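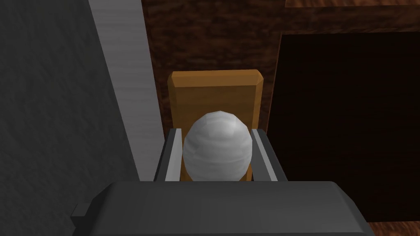
Unit 4: Collecting demonstrations by teleoperation
Course notes, Robot Learning from Demonstration
Notes by Araceli Gallegos, revised July

4.1 Scope

Unit 3 dealt with kinesthetic teaching, in which the operator holds the arm and moves it through the task. This unit covers remote control of the arm, first in simulation and then on the bench. The learning methods themselves are left to Unit 5.

4.2 Why the two methods give different data

In kinesthetic teaching the recorded joint positions are the result of the operator's push. The command that would have produced them is unknown and must be reconstructed. In teleoperation the command is recorded directly, together with the state reached. The two differ by the tracking error of the controller, and both must be kept. A policy trained on reached states alone will tend to grip too lightly: on a rigid object the fingers stop at the surface, while the commanded width is smaller than the object. The difference between the two is what produces the grip force.

4.3 Structure of a demonstration

For a pick-and-place task we divide each demonstration into four phases.

Approach. The open gripper moves to a pre-grasp pose. Large motions, low precision.
Closure. The fingers close on the object. The arm should be still.
Transport. The object is carried with the gripper command held constant.
Release. The fingers open, and the arm retreats along the approach axis.

Closure is the shortest phase and the one in which most faults occur. With parallel fingers, a rounded object such as an egg makes contact over a small area on each side. If the grasp is off centre, one finger touches first and pushes the object towards the other. In simulation there is a further difficulty: a coarse collision mesh has flat facets, and the contact normal can jump between neighbouring facets as the object shifts. Inspect the contact log before blaming the operator.

4.4 The wrist view

Operators in the Desa exercises work from the wrist camera. It shows the fingertips well and depth badly. The gripper housing also hides the lowest part of a held object, so clearance below the object has to be judged from the side view. Use the wrist view for alignment and the side view for height – do not switch between them during closure.

4.5 Recording settings

Commands and states are logged at 20 Hz. A demonstration longer than 30 seconds is discarded. Trim idle time at the start, but leave the last 2 seconds after release untouched, as the policy needs examples of stopping.

4.6 Exercise

Work in pairs, one operating and one keeping the log. Record 84 demonstrations per pair, changing roles halfway. Vary the starting pose of the object between attempts. Failed grasps that are corrected within the same attempt should be kept and tagged "recovery"; drops should be stored separately.

Submit the logs and a one-page note comparing commanded and reached finger width during closure. Questions on the log format go to Darcy Pelletier.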